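Mellier opens a table-top showroom in Fomanon with the Ristis bowl collection

Fomanon, 14 June 2022 – Mellier, the maker of tableware for homes and small restaurants, announces the opening of its new showroom in Fomanon. The first presentation is given to Ristis, a collection of round bowls in pale colours for daily use at breakfast, for soup or for a simple dessert.

The Ristis collection was developed during two years together with the design office Bepari. The wish of both partners was a bowl which looks calm on every table and which the customer can combine with the plates he already has at home. The collection has 28 pieces in total, and the bowls can be bought one by one or in sets.

For the showroom, Mellier has chosen very quiet surroundings. The walls stay grey and the tables are black, so that the visitor can judge the shape and the rim of each bowl without other colours near to it. Visitors are welcome to take the bowls in their hands and to compare the sizes.

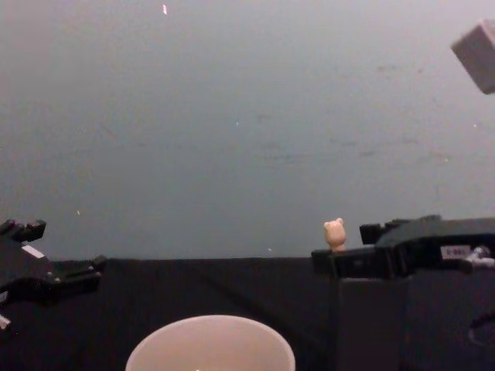 White round bowl on a black table, in front of a grey wall.

The showroom has a surface of 200 square metres and it is open from Tuesday to Saturday. Shops and restaurants can make an appointment for a private visit – also in the evening, if this is more convenient for them. Samples can be ordered at the desk and will be sent within the same week.

Ristis will be available in shops from August. For the first delivery Mellier has prepared nearly 1000 sets, and further deliveries are planned for the autumn. A second group of colours is now in preparation with Bepari and will be shown in the same rooms at a later date.

Price lists and pictures for the press can be requested from the Mellier press office in Fomanon.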